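Notebook, household time survey (Mestard site)
June
By the project RA, second-year Ph.D. track

Started at 8:40. Coffee, then straight to the transcripts. The Mestard batch is all back from the typing service now, 128 interviews, and I have first-pass codes on most of them. What follows is for me and for whoever picks up the Seixas batch after the break.

Response first. We mailed 2,000 letters for the two towns together and got 374 usable questionnaires. That is low but it is in line with what the department got on the commuting study, and the advisor is not worried. I am a little worried. The return from renters is thin, and renters are the people I wrote the proposal about. I will put this in the limits section now so that I don't talk myself out of it later.

Coding problem number one is still "help." People use the word for everything. One woman says her son helps with dinner and means he cooks it four nights a week. Another says her husband helps and means he carries plates. Our codebook has a single code, HELP, and it flattens all of that. Yesterday I went back through the ones I had already done and split it into HELP-ASKED, HELP-UNASKED and HELP-OWN, where the last is for tasks the person treats as their own job but still calls help. The split held up fairly well on a second reading. There were a few I moved back and forth, mostly short answers where the interviewer didn't follow up.

Second coder has not seen the split yet. Need to write two clean definitions and one borderline case for each before the meeting. Do not let me bring the borderline cases without definitions again.
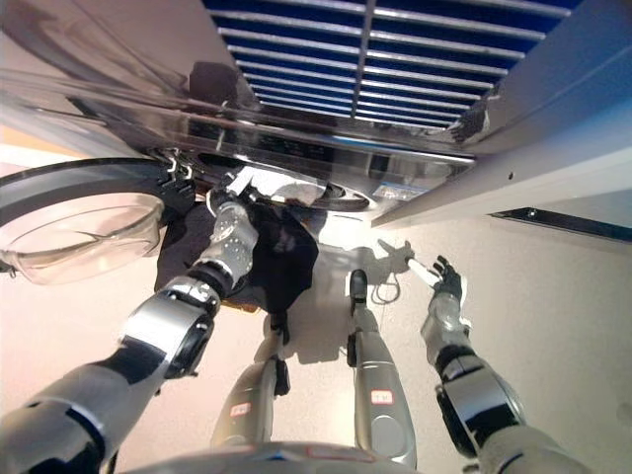
Problem number two is the time diary pages. The form has half-hour boxes, and people doing two things at once wrote both in the same box or drew an arrow down the side. The entry screen only takes one activity. The first person to key these picked whichever was written on top. I would like to key a primary and a secondary, even if we never use the secondary, and that means redoing 149 diaries. I timed myself on ten of them and it came to a little over six minutes each. Two of us could get through it in a couple of weeks if nothing else came up. Asked the advisor by email, no answer yet.

Theory chapter: reread the two older papers on who keeps track of what needs doing, as distinct from who does it. My interviews have a lot on this and I didn't ask about it directly. It comes out when people explain lists. Several had a list on the fridge and could tell me who wrote it, who read it and who crossed things off. I am adding a code, LIST, and pulling every passage that mentions one. If there is enough it becomes its own section. If not, it goes under planning.

Career side of things, noting it here so it's in one place. The Iltia fellowship needs a two-page statement and a letter. They want "contribution to the field and to the community," and I have the first half drafted. The second half reads like a brochure. I should write about the night class, where half of my students had never met a person doing a doctorate and one of them asked if it was paid. I was the same at that age. My parents still ask when the course ends.

The Gestness workshop accepted the poster. They need the title fixed by the end of the month and the printed size is smaller than I planned for, so the second table goes. Keep the chart of hours by household type, cut the regression.

After lunch: keyed consent forms into the tracker, found two with no signature on page three. Both are Mestard. Those interviews stay out until I hear back from the people concerned.

To do
- definitions for the three HELP codes
- pull LIST passages, Mestard only for now
- chase advisor on re-keying
- poster title
- call about the two consent forms
- back up audio to the second drive

Stopped at 5:15.

Last updated: June

Comments (3)

codebook_b: I'd keep HELP as the parent code and put the three under it. Then the old counts still run and you can compare.

Second coder: Fine with the split. Can I get the definitions the night before and not in the room? Also I have a couple of LIST passages from the pilot if you want them.

seixas desk: We had the same arrows on our diaries. We keyed both activities from the start and the secondary field was filled more often than I expected. Can send you our entry screen.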